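Mending a Chipped Bowl with Gold-Coloured Powder: A Beginner's Method

Posted Monday, April 22, 2019

If you've been hanging on to a favourite bowl with a chip out of the rim (I have a whole shelf of them, I'm afraid), this is a gentle way to start repairing ceramics at home. It borrows its look from kintsugi, but it uses two-part epoxy and brass powder in place of lacquer and real gold, so you can finish it over a weekend. Please keep pieces mended this way for display, or for holding keys and buttons. They aren't safe for food.

You'll need a chipped bowl, clear slow-setting epoxy putty, a tube of ordinary clear epoxy, brass powder, a fine liner brush, wet-and-dry sandpaper in a medium and a very fine grit, methylated spirits, cotton buds, toothpicks and a dust mask. Do wear the mask whenever the powder is open, even if you're only topping up the dish!

Start by washing the bowl in warm soapy water and leaving it overnight. Unglazed clay drinks up far more than you'd expect, and my teacher, Shu-fen Chiang, used to send us home if our pieces felt even a little cool against the cheek. Once it's dry, wipe the chip with methylated spirits and keep your fingers off it from then on.

Knead a pea-sized bit of putty until the colour is even all the way through, then press it firmly into the chip with a damp fingertip. Build it up slightly proud of the rim, as you'll be taking some away later. Smooth the edges with a wet toothpick and clean any smears off the glaze while they're still soft. Leave it for a full day. 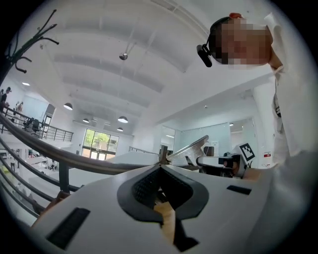 Next comes the sanding, and I'd put the radio on for this part. Wet the medium paper and work along the curve of the rim in small strokes, staying on the putty as much as you can, because glaze scratches more easily than you'd think. Change to the very fine paper when you can't feel a step with your fingernail. Rinse and dry.

Mix a little clear epoxy, only as much as you'd use in five minutes, and paint a thin coat over the fill. Let it go tacky, then tap the brass powder over it from a dry brush and leave it alone until the next day. Brush off the loose powder into a jar and keep it for next time.

If the colour looks patchy, paint on another thin coat and powder it again. My first one needed three goes, and I'm still very fond of it.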